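Início | Produtos | Garras manuais | Peças de reposição | Assistência | Contacto

Imprimir | Enviar por e-mail

Kelevell 4 – Garra manual de dois dedos: pastilhas, casquilhos e manutenção

Categoria: Garras e pinças > Manutenção e consumíveis

A Kelevell 4 é uma garra manual de dois dedos com articulação por bielas, fornecida pela Clokis para recolha de demonstrações de preensão em bancada. Cada dedo termina num bloco em cunha com pastilha de aderência na face interior. A referência do conjunto completo é KV-592. As pastilhas e os casquilhos vendem-se em separado.

Âmbito desta página

Descrevem-se a inspeção e a substituição das pastilhas, a verificação das articulações e o ensaio de preensão. A eletrónica de registo tem manual próprio e não é abrangida pela garantia das peças de desgaste.

Estado das pastilhas

A pastilha é uma peça de desgaste. A superfície nova é uniforme e tem arestas definidas. Com o uso, a face fica riscada e o contorno interior perde regularidade; numa fase posterior, soltam-se tiras de material no bordo inferior. Uma tira pendente pode entrar na zona de contacto e alterar a posição do objeto no fecho, pelo que as duas pastilhas devem ser trocadas quando uma delas atinge esse estado. Para a inspeção, abrir os dedos sem objeto, sobre uma superfície clara.

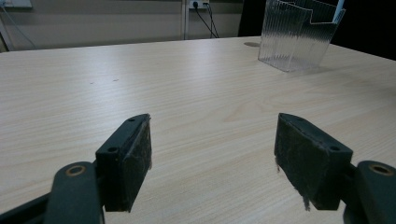

Stoyanova escreve que, na sua bancada, cortava as tiras soltas com um x-ato e continuava a trabalhar, até reparar que as peças estreitas rodavam sempre para o mesmo lado. Trocou só a pastilha mais gasta e o desvio manteve-se; com o par novo, desapareceu.

O corte das tiras é admissível para terminar uma sessão em curso. Não repõe a espessura da pastilha e não substitui a troca do par.

Substituição do par de pastilhas

1. Desligar o registo e apoiar a garra numa base estável, com os dedos abertos.
2. Levantar a pastilha pela extremidade estreita do bloco e puxar ao longo da face, sem usar o bloco como ponto de alavanca.
3. Retirar os restos de adesivo com espátula de plástico. Não aplicar acetona nos blocos.
4. Limpar a face com álcool isopropílico e deixar secar.
5. Colar a pastilha nova alinhada pela extremidade estreita. A pastilha não deve ultrapassar o contorno do bloco.
6. Fechar os dedos sem objeto e manter a pressão durante 45 segundos.
7. Repetir o fecho 3 vezes e confirmar que as faces encostam em todo o comprimento.

Articulações e casquilhos

Os casquilhos das bielas são de latão e trabalham a seco. Não lubrificar: o óleo retém pó e acaba por passar para as pastilhas. Com a garra aberta, segurar cada biela junto ao casquilho e procurar folga lateral. Havendo folga percetível, substituir os casquilhos dos dois lados. O kit Sordale inclui os casquilhos, os pernos e uma ferramenta de extração.

Ensaio de preensão

Utilizar um objeto rígido e estreito, por exemplo uma escova de dentes, segura pelo cabo na vertical e com a cabeça para baixo. Os dois blocos devem tocar no cabo à mesma altura. Manter a garra imóvel e verificar se o objeto roda ou desce; depois inclinar lentamente para cada lado e repetir a verificação. Se houver deslizamento com pastilhas novas, rever primeiro a limpeza das faces e só depois a folga das bielas.

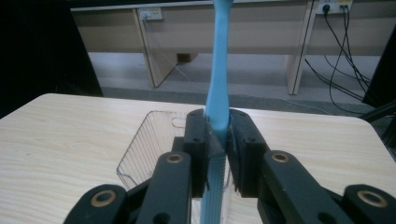

Peças e referências

KV-592 – Garra Kelevell 4, conjunto completo
KV-592-P – Par de pastilhas de aderência, com adesivo
KV-592-C – Kit Sordale de casquilhos e pernos
KV-592-B – Bloco de dedo, esquerdo ou direito (indicar o lado na encomenda)

As pastilhas devem ser guardadas na embalagem fechada, ao abrigo da luz direta. Os blocos fornecidos desde novembro aceitam as pastilhas da série anterior.

Página revista em terça-feira, 31 de dezembro de 2024.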